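12/12/2024

Two hours at the bench tonight, most of them spent on the wrist. The new bracket from Pladton is thicker than the old one and the bolts I had were too short, so I went through the tin until I found four that matched. The arm now holds its pose with the power on and doesn't sag at the elbow. I've had that fault on my list since November.

After tea I moved on to the pens. The job is the same as before: pick up one pen, put it in the mesh pot, go back for the next. I left the booklet and the thick book on the table this time, as I want it to cope with a bit of clutter.
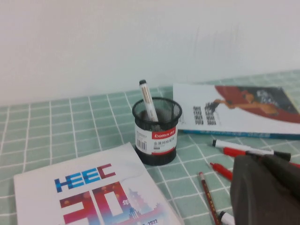

Hutus Shared Workshop — Arms and Grippers Group

One white marker in the pot and the rest still on the cloth when I saved that. The red ones lie close to the white one and I expect trouble there. The pencil is thin and I may need to close the fingers further for it.

The log stands at 2,289 lines, 161 of them from tonight. I set the grip force to 363 on the Lill board and wrote it on the lid in case I forget. The cable still rubs at the base — tape for now, a proper clip when the order comes.

Next time: shorten the cable, run 5 goes without touching anything, then try the Pinau code on the same table.

Comments

pinboard: Is 363 the raw value or a percentage of something?

Author: Raw value. I haven't worked out what it is in newtons.

oldlathe: Spiral wrap worked on my cable. Cheap and easy to take off again.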